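Chapel full for Gethin farewell, overflow in the car park

Pirnness said goodbye to Huw Gethin this afternoon. Full chapel, people standing down both sides, speakers rigged up outside for those who couldn't get in. Light rain. Hardly anyone left early.

Mr Gethin, minister at Tirnska Road chapel for most of his working life, died at home in July after a short illness. He had been retired a good while but still preached when asked, and was asked often.

The service was led by Natalie Hartley, the present minister, who came to the chapel as a student and had her first sermon marked up by him in green pencil. She kept it. Read a bit of it out, with the corrections. "Too long. Say it and sit down," was one. Big laugh.

Born on a hill farm, the youngest of 4, he left school early and worked on the boats out of Clisilis before going to college as a mature student. Trained, ordained, sent to Pirnness for what was meant to be a year. Stayed. Married Albertina Quintela, a nurse he met when he broke his wrist putting up the chapel guttering. She survives him, with their two daughters and 9 grandchildren.

Mrs Gethin, who kept her own name at work and is still Sister Quintela to half the town, did not speak but chose the readings. Ecclesiastes, and a poem in Portuguese read by her niece Conceição Carvalho, who then gave it again in English. Very quiet in the room for that.

Rodrigo Mota spoke for the Sunday football side, which Mr Gethin started when the youth club closed and ran for 20 seasons. Not a good side, Mr Mota said. Bottom of the league more than once. But he drove the van, washed the kit and never shouted at a referee, "which I can't say for the rest of us". Old players carried the coffin in club scarves.

There was a good deal too about the winter of the floods, when the chapel hall was opened as a shelter and stayed open for weeks. Mr Gethin slept on the stage behind the curtain. The cooker from that time is still in the hall kitchen, and still has only the three working rings. Ms Hartley said he'd been written to by the council afterwards asking for a list of costs and had sent back a single line saying there weren't any.

He could be stubborn, and that got said as well. He fell out with the Sayegh family over the boundary wall and it took years to put right. Mr Sayegh senior was in the second row today and stood for every hymn, with his stick. The two men had played draughts every week since making up.

Hymns were Abide With Me, Guide Me O Great Redeemer (twice through the last verse, as he always insisted) and one of his own tunes, which the choir had only had a few days to learn. They managed it well. The organist asked us to say that any wrong notes were hers and not the composers.

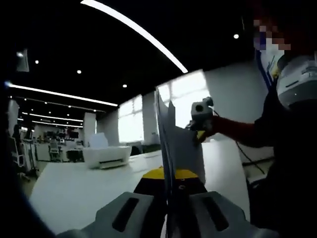
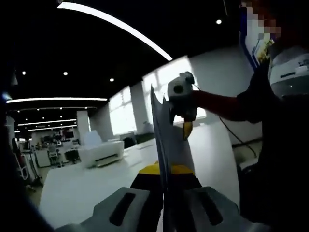
Burial was private, at the top cemetry. Tea in the hall after, and it went on till gone six. Bara brith, custard tarts, a great many sandwiches. Ms Carvalho had been baking for two days.

A book of memories is on the table by the chapel door and will stay there until the end of the month. Anyone who can't get in can write a page and post it through the chapel letterbox, name on the back please. The family would also like to borrow any photographs of the early football teams, will be copied and given back.

Collection on the door was for the district nurses. Final figure not known when we went to press but the plates had to be emptied part way through. Cheques still welcome, made out to the chapel and marked "nurses".

Mr Gethin's books, 131 of them boxed up so far and more in the loft, are going to the chapel library. Mrs Gethin has asked that the ones with his notes in the margins be lent out like any other. Shelves needed. If you have a decent bookcase going spare ring the chapel office, mornings only, ask for Natalie.

Evening prayers as normal this week at seven. Football training is off, back on next week at the usual field.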